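Desk on a mezzanine, what do you do about noise and light?
Samthorpe Shared Workshops members forum > Fit-out and furniture
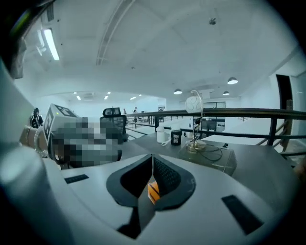 konadora_kev
29 October 2018
We've taken the upstairs bench at Samthorpe and I'm trying to sort it out before the others move their gear up. It's a decent spot, with a long grey table and a view over the railing to the tables and chairs downstairs. There's a big window in the far wall but I don't think it does much for us up here, so for now the light is the little lamp with the round white shade, and that's sitting on top of the clear box with the black cable in it to get some height. What I want to know is whether anyone has put panels on a mezzanine railing, and what you did for lighting. Budget is small.

MapleShim
Felt panels, zip-tied to the uprights. We did ours in July and it took an afternoon. Ask the building first, they may want something fire rated.

erasto_m
Don't block the railing. I had the upstairs spot at Khaemba for two winters and the neighbours closed theirs in. It got stuffy straight away and they had to run a fan, so they ended up with more noise than they started with. Move the table back from the edge and put a rug under it.

MapleShim
Ours didn't get stuffy. Depends how high you go. We stopped at the top rail.

erasto_m
Top rail is most of the opening when you're sitting down.

Anis
On the light, I'd get the lamp off the box. Every time you need the cable you have to shift the lamp, and a round base on a smooth lid will slide. Clamp lamp on the table edge, or a cheap floor lamp behind the chair. And a globe shade is fine for a bit of glow but poor for close work.

konadora_kev
Fair point about the cable. I like the lamp though, the gold base is the only colour on that side of the table.

Anis
Keep it, just put it down on the table.

tradie_in_training
Has anyone mentioned cups? Yours is right next to that white cable. I killed a power board that way. We have a rule now that drinks go on a side shelf.

MapleShim
We had that rule as well. It lasted a week.

konadora_kev
Cup can move. How far back from the railing are you lot sitting? I'd have to turn the mesh chair side on if I went much further.

erasto_m
90 cm clear between the table and the rail, enough to walk through. If you can't get that, turn the table end on to the railing and sit along the sides. You lose the view but your back isn't to the stairs.

MapleShim
I'd still do the panels. Felt's easy to take down if you hate it.

konadora_kev
Going to try the rug first as I've got one at home. Will ask the office about panels and post what they say.

Erasto Mohamedi
(same person as erasto_m, logged in on the work account) Measure the rug before you carry it up those stairs.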